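Preguntas frecuentes – Juego de cocina y alimentos de juguete Brolgate

¿Qué piezas puedo poner en la mesa para empezar?
No hace falta sacar todo. Con un plato, una taza azul pequeña, un cuenco ovalado, una olla con asa y dos o tres alimentos ya se puede jugar bastante tiempo. En nuestra mesa hay también vasos negros, una botella roja puesta sobre el plato, una frambuesa y una rodaja de naranja. 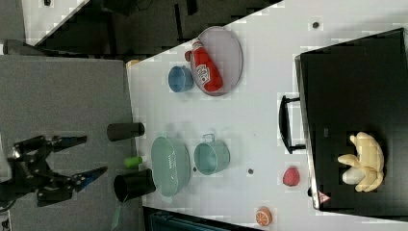 Hoja de ayuda n.º 38 – página 47

¿Los recipientes sirven para comida de verdad?
No los recomendamos para este uso. Son piezas de juego, también la olla. Para comer, utilice por favor una vajilla normal.

¿Cómo se lavan?
Con agua tibia y un poco de jabón suave. La frambuesa tiene relieve y ahí se queda el polvo – un cepillo de dientes viejo funciona bien. No meta las piezas en el lavavajillas ni en el microondas.

¿Puedo comprar una fruta suelta?
Sí. El plátano, la naranja y la frambuesa se venden por separado en la tienda Zernthorpe. Indique en el pedido la referencia 1772, que es la de los alimentos sueltos.
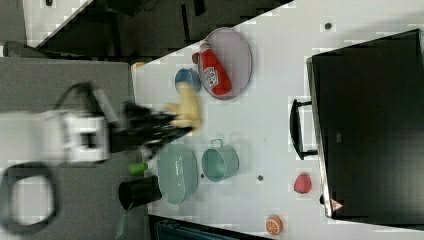

Bachmann nos escribe que en su casa los alimentos se guardan dentro de la olla y los vasos aparte, porque así los niños recogen solos y no se pierde la naranja debajo del sofá. Nos parece una buena costumbre y la hemos copiado.

¿Qué hago si falta una pieza en la caja?
Escríbanos en los primeros 38 días después de la compra, con el número de pedido. Las piezas de repuesto salen del almacén dos veces por semana, menos en septiembre, cuando hacemos el inventario.

Última revisión: 21 de junio de 2021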